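Stestance (méthode)

Stestance est une méthode d'apprentissage pour bras robotisés, mise au point à l'atelier Kamel, qui sert à enseigner à une machine des consignes de placement du type « va de A à B » à partir de démonstrations humaines. J'ai rédigé la première version de cet article après avoir passé un bon bout d'hiver à la faire tourner moi-même, alors pardonnez le ton, je n'ai jamais su écrire comme un dictionnaire !

Principe

L'idée de départ est toute bête. Au lieu de donner au robot des coordonnées, on lui donne des repères qu'une personne comprendrait aussi : des lettres tracées à la main sur un tableau blanc posé à plat. Le modèle reçoit la vue d'une caméra fixe, celle d'une caméra de poignet, et une phrase courte. À lui de faire le lien entre la lettre lue et l'endroit où aller. J'aime beaucoup ce choix du feutre, parce qu'on efface, on redessine un peu de travers, et le modèle doit s'en accommoder (les lettres imprimées de la toute première maquette rendaient l'affaire beaucoup trop facile).

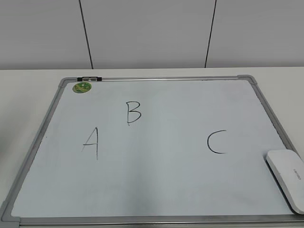

Les démonstrations se font par téléopération. Pour le jeu de base, nommé Narkero, nous en avons gardé 145, réparties sur deux consignes seulement. On me demande souvent pourquoi si peu de consignes : je voulais d'abord savoir si la lecture du repère tenait debout avant d'empiler les difficultés. Entre deux séries, on changeait la disposition des lettres, et je tenais à ce que la personne aux commandes ne connaisse pas la suivante à l'avance. Cela donne des gestes un peu hésitants au début de chaque série, et tant mieux, le modèle apprend aussi les corrections.

Le rôle de la vue de poignet

C'est la partie qui m'a donné le plus de fil à retordre. La caméra fixe suffit pour choisir la lettre, mais elle renseigne mal sur la prise elle-même. Avec un objet mince et métallique, les reflets se déplacent dès que le poignet tourne, et un modèle naïf prend volontiers une bande claire pour un bord. Stestance traite donc les deux vues séparément, puis ne les fusionne que dans les derniers instants du geste. La variante Bratodia, plus ancienne, les mélangeait dès l'entrée du réseau.
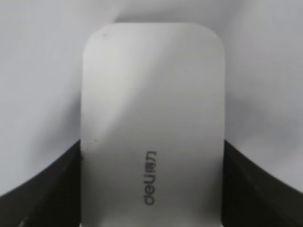

Carte métallique marquée « deli 得力 » tenue entre les deux doigts de la pince, vue de poignet.

Résultats

Sur la consigne la plus simple, la fusion tardive a réduit l'erreur moyenne de placement à quelque 5 millimètres, contre 10 pour Bratodia dans les mêmes conditions. J'étais ravie, je l'avoue, et j'ai relancé toute l'évaluation en février pour être sûre de ne pas m'être emballée. L'écart est resté.

Limites

Les lettres trop proches les unes des autres continuent de poser problème, et un B mal fermé est parfois lu comme autre chose. La méthode n'a pas été évaluée sur des tableaux inclinés ni sous un éclairage changeant. L'atelier Kamel prépare une extension aux chiffres, pour laquelle aucun résultat n'est encore disponible.

Voir aussi
Bratodia
Narkero (jeu de démonstrations)
Téléopération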